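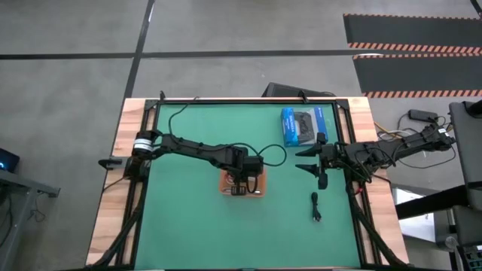 Raleo Tello two-arm bench kit
Rating: 2 out of 5

We bought the Tello in February to pack small electronics: pick up a board, add a cable, put both in a box. The kit has two black arms that mount on opposite sides of an aluminum extrusion frame. We run it over a green mat on a wooden table.

Assembly is easy. The clamps hold well and the frame stays square. The grippers are better than I expected at this price, and they can lift a thin board off the mat without scraping it.

The trouble is the stop behavior. After 400 cycles, the left arm lost its wrist motor signal in the middle of a pick. The software reported a fault and cut power to both arms. There are no brakes in the shoulder or elbow, so the left arm dropped onto the board and cracked a connector. The right arm came down on the mat. It happened 2 more times that week, always with the left arm stretched toward the center.

I traced it to the wrist wire. Too much slack and it can catch on the other arm. Too little and it pulls at the plug when the wrist turns. The manual gives no length and shows no strain relief. Raleo support sent a new wire, and the fault came back after 3 days. A cable clip and a dab of hot glue at the plug have held so far.

Our second fix was Pillow, a free add-on that lowers the arms slowly on a signal fault before it cuts power. That should be the factory setting. It does nothing if the main supply fails, so keep your hands out from under the arms whenever they are powered.

Good frame, decent grippers, poor wiring. I would not buy a second one until the wrist plug is changed.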